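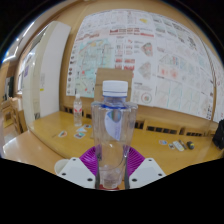

14 November 2018. Cap torque, second look. The complaint from Silcombe is still open: their filling line reports caps backing off in transit, and they blame our closure. Bogumił Cieślak repeated the March removal tests on retained stock and gets the same spread we had then, so I am treating the molding as unchanged until someone shows otherwise. The closure in question is the plain white screw type with the ribbed skirt, as on the clear bottle at the top of this entry. The ribs matter for the test, as the chuck jaws bite on them and any slip reads as low torque.

Setup. Bench torque tester, jaws re-faced last week. Bottles clamped at the shoulder, not the body. Clamping low on a thin wall lets the whole thing wind up before the thread moves, and the peak gets smeared. Zero checked before each batch. Room conditions in the green book, not repeated here.

Samples. 400 bottles from the Wendberg warehouse, capped on their machine, untouched since. A further 145 capped here by hand from the same cap lot, to the usual application figure. Remigiusz Ostrowski pulled both sets and marked the cartons. Four cartons had been stored on their side against instructions; I kept them in but flagged them W-side in the sheet.

Results so far. The Wendberg set has two populations. Most sit where they should. The rest form a low tail with no overlap worth mentioning, and the tail follows capping head, going by the head number inked on the carton. The hand-capped set has one population and no tail. Side storage made no difference I can find.

The obvious reading is a worn clutch on one capping head. Against that, Wendberg claim the clutches were swapped in March and sent the service sheet. The sheet lists the parts but no torque readings after fitting, so it proves the parts were bought. Asked for the readings. No reply yet.

Liner. Cut open caps from both populations. Compression ring is faint on the low ones and clean on the others, consistent with under-application. If the thread were relaxing afterwards I would expect a full-depth ring on both. No sign of product in the threads on any of them.

Bogumił wants to run thermal cycling before we answer Silcombe. Agreed, but on the hand-capped set only. The warehouse bottles have an unknown history and would tell us nothing.

To do:
Second batch from Wendberg, almost 500, one head per carton.
Borrow the Ikedeo reference gauge from Zawadzka and check our tester at the low end, where the calibration is thinnest.
Re-measure thread start on cavity 4. Last drawing check is older than the tool repair.
Remigiusz to photograph the cut liners before they go in the bin.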